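How Does a Soccer Player Change Clubs?

When a soccer player moves from one club to another, it is called a transfer. A player signs a contract, a written promise to play for a club until a certain date. If another club wants the player before that date, it usually has to pay. The money is called a transfer fee.

Who has to agree?

Both clubs have to agree on the fee. Then the player has to agree on pay and on how long the new contract will last. Many players have an agent, a person who talks to clubs for them.

Before signing, the player sees a doctor. The doctor checks the heart, knees, ankles and muscles — this is called a medical. 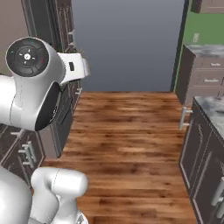

What is a transfer window?

Clubs can't sign players whenever they like. They have to wait for a transfer window. Many leagues have 2 each year, one in summer and one in winter. In some countries the summer window opens in June.

What is a loan?

Sometimes a player goes to another club for a short time and then comes back. This is a loan. Young players often go on loan so they can play in more games.

Words to know

Free agent: a player with no contract. A club can sign a free agent without paying a fee.
Squad: all the players a team can pick from.

Written by Eirini Karras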